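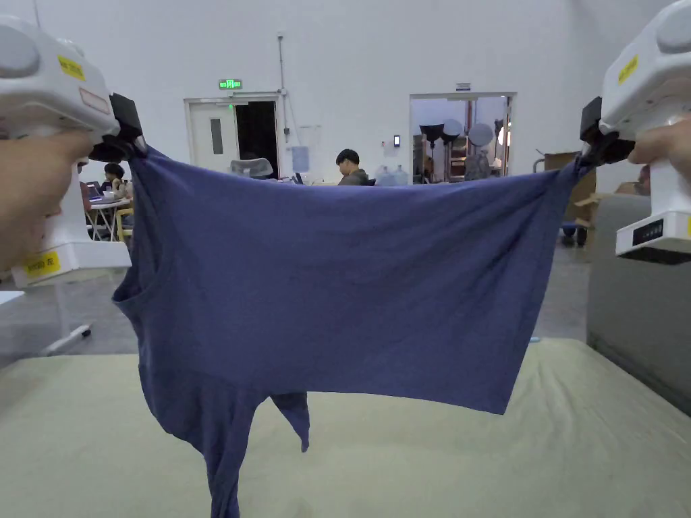 Fig. 1. T-shirt held at two corners, hem edge taut, sleeve and collar side hanging at the left.

From: Ju-won Joo
To: datov-textiles
Subject: Re: [datov-textiles] Folding sheet, section 2: pick-up points for knit shirts

On 15/02/2024, Si-woo Noh wrote:

> I have read the draft of section 2 and tried it on the shirts from the
> Karamanlidis order. Comments follow.
>
> (a) The draft says "take the shirt by two corners." A shirt on a pile does
> not have corners. It has a hem, two sleeves and a collar, and any of these
> can be on top. Please say which two points you mean and how to find them.
>
> (b) I would start from the shoulders. The shoulder seams are taped on most
> of our stock, so they do not stretch, and the shirt hangs the way it will be
> worn. Is there a reason for starting from the hem?
>
> (c) The draft assumes a hard table. Ours has a pad on it and Eun-ji wants to
> keep it that way. Knit fabric drags on the pad when I try to slide a fold
> into place. Should the sheet say something about the surface?
>
> (d) The fold count. Section 2 says 4, the table in the appendix says 6.
>
> Si-woo

Thank you for trying it on real stock. Answers in the same order. 

(a) Agreed. "Corner" in the draft means the point where the hem meets a side seam, or where the side seam would be on a tubular knit that has none. I will replace the word throughout with "hem point" and define it once at the top of the section.

To find the hem points from a crumpled state: pick up any edge, let the shirt hang, and follow the edge with the other hand. The hem is a long loop with a double row of stitching and no ribbing. If you come to ribbing you are on the collar and should let go and take the next edge down. If the loop closes after a hand's width you are in a sleeve. When you have the hem, move along it to the first side seam and hold there, then run the free hand along to the second side seam. Pull the two apart until the edge between them is straight.

Fig. 1 shows why I want a check written in at this point. The edge is taut and the panel below it is a usable rectangle, more or less, but the cloth sags in the middle and the sleeve and collar region has gone into a long twisted drape on one side. A person who sees the straight edge may take it that the shirt is ready to lay down. If it is laid down in that condition, the twist goes under the panel and has to be pulled out afterward from below. The new text will read:

"With both hem points held, look at the hanging part. Both sleeves and the collar should hang free. If anything is twisted or has gathered to one side, shake once, downward. If it does not clear, let go of one hem point, untwist, and take the hem point again."

I considered asking for two shakes. On light jersey the second shake tends to put back what the first one took out, so I left it at one.

(b) Shoulders are better for inspection, and I would keep them for that. My reason for the hem is the order of the folds. The fold used on the Tirnik shelves ends with the collar on the outside and facing up, and you get there directly if the hem is in your hands at the start and the collar touches the table first. From the shoulders you lay the hem first and then have to turn the whole shirt. It costs one extra movement per shirt, and the last Karamanlidis order was 476 shirts.

Your point about tape is correct for our own stock. It does not hold for the Dritent line, where the shoulders are untaped. Those shirts should not be held by the shoulders for any length of time when damp. I will add a note.

A related matter is the one-point hold. Several people have asked if it can be used for the whole operation, with the surface doing the work of the second hand.

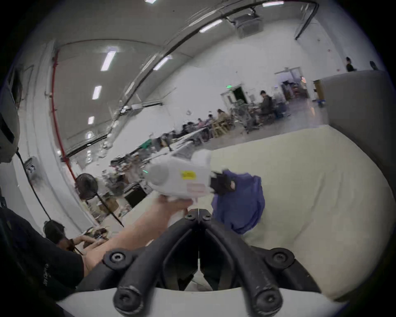
Fig. 2. Blue-violet cloth held at one point, the remainder in loose folds against the mattress.

My answer is no for shirts and yes for small flat pieces. With one point held, the piece tells you nothing about its own orientation. In Fig. 2 I could not say from the folds alone where an edge begins. The held part is bunched, the rest hangs down and to one side, and the part against the mattress is resting on it. For a napkin or a duster that is acceptable, as any edge will serve. For a shirt you need a second point before you can do anything useful, and that second point has to be looked for with the other hand.

The one-point hold does have a place at the beginning, for separating one item from a pile. Lift it clear of the pile, and then look for the second point. The draft runs these two operations together in a single sentence and I have now split them.

(c) Yes, the sheet should cover the surface. I propose the following, under the heading "Padded surfaces":

"On a pad or mattress, do not slide the fabric. Lift it and put it down again. Lay the shirt from the far side toward you, keeping the hem raised until the collar and sleeves are flat. Smooth with the flat of the hand from the center outward, without pressing down. Pressing makes a hollow in the pad, and the fabric will follow the hollow and wrinkle when the hand is taken away."

The cover matters too. A loose cover creases, and a crease in the cover is easily mistaken by touch for a crease in the shirt. Pull the cover tight before starting and again at any break. I would also prefer a pale cover for dark stock and the reverse for white stock, so that the outline of the sleeve can be seen without bending over it. Eun-ji Geum may have a view on the cost of two covers.

I have no objection to the pad itself. It is easier on buttons and prints than a bare board. The sheet was written for a bare board only because that is what I had.

(d) The appendix is wrong. The count is 4: left side in, right side in, hem up to the middle, then over to the collar. The 6 came from an older version in which each sleeve was turned back separately. Ji-hoon Kwak reported the same error and I had not carried it over. If anyone is still using the older version for long sleeves, please keep using it — the 4-fold version has not been checked on those, and I do not want the appendix corrected in a way that removes the only instructions we have for them. I will give long sleeves their own line.

Two items are open and I would like comments on the list, not by private mail.

First, wrinkled stock. The draft says nothing on what to do with a shirt that comes out of the basket badly wrinkled. Frauke Sperling sends these back for pressing. Si-woo folds them and lets the stack do it. I have seen acceptable results from the second method on cotton knit, but only where the wrinkles were shallow, and I do not know how to write "shallow" so that two people will apply it the same way.

Second, shirts with a curved hem. The two hem points are there, but the edge between them will not pull straight, and the check in (a) then fails on a shirt that is held correctly. For the moment I have written "straight, or evenly curved." Better wording is welcome.

The revised section will go to the list in July with the rest of the sheet. Until then please work from the old draft with (a) and (d) corrected by hand.

Ju-won Joo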